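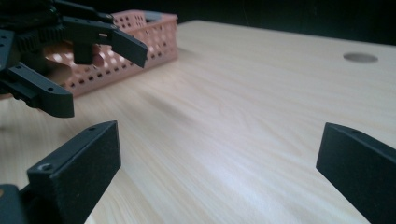 How often should the fingers be taken off and checked?

Every 900 cycles, and again whenever a grasp starts landing to one side. The second one matters more, so learn what a good grasp sounds and feels like before you learn the schedule.

Filed under: Course Notes > Grippers and End Effectors

Print this page | E-mail this page

Unit 4, looking after a parallel gripper
Ainhoa Campos, Clellham workshop

I love this unit! A gripper is a small machine you can take apart on a bench, and everything you do to it shows up in the next pick.

Start with the power off and the fingers open. Back out the finger screws and put them in the lid of the Fletolar kit – they roll. Wipe the inner faces with a dry cloth. No solvent on the pads, please.

Look at the gear next. Turn it by hand through its full travel and feel for a tight spot. Grit between the teeth comes out with the small brush. If a tooth is chipped, swap the gear, don't file it.

Refitting: screws in loose, close the fingers on the gauge block, then tighten a little at a time, left and right in turn. Last March we had a pair that closed crooked for 52 picks before Maximiliano Lozano spotted that one side had been tightened first.

Now zero it. Close fully, store the position, open, close again. Our bench unit reads 813 when shut, and a drift of more than 15 means you go back to the screws.

Write the reading in the log with your initials. Bring the log to the next session, we'll plot everyone's readings together.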